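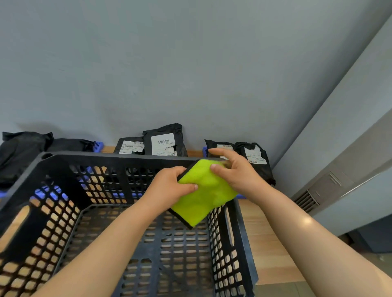 Category: Printmaking studios

The Vurkden Print Workshop is a shared printmaking studio in the town of Furtună. It is known mainly for linocut and drypoint editions in small formats. The workshop was founded by the printmaker Floarea Pîrvu, who taught relief printing there until her retirement, and it is now run by Radu Tănase.

The studio occupies the ground floor of a former seed warehouse. It has two etching presses and a proofing press, the older of the etching presses bought from a closed map printer. Members pay by the month and supply their own paper. Editions are usually limited to 18 impressions, a rule Pîrvu set and Tănase has kept.

One impression of each edition goes to the workshop archive, which holds 1,102 sheets. Of these, 649 are linocuts. The largest single group is the Voker series by Catinca Gavrilă, a set of nine drypoints of river locks. Costel Husar's color woodcuts were added later, together with the blocks.

An exhibition is held each December. Nandini Nambiar wrote the catalog for the first one, and it remains the main printed source on the early years of the workshop.

Related articles
Catinca Gavrilă
Drypoint
Kivico Print Fair
Linocut
Proofing press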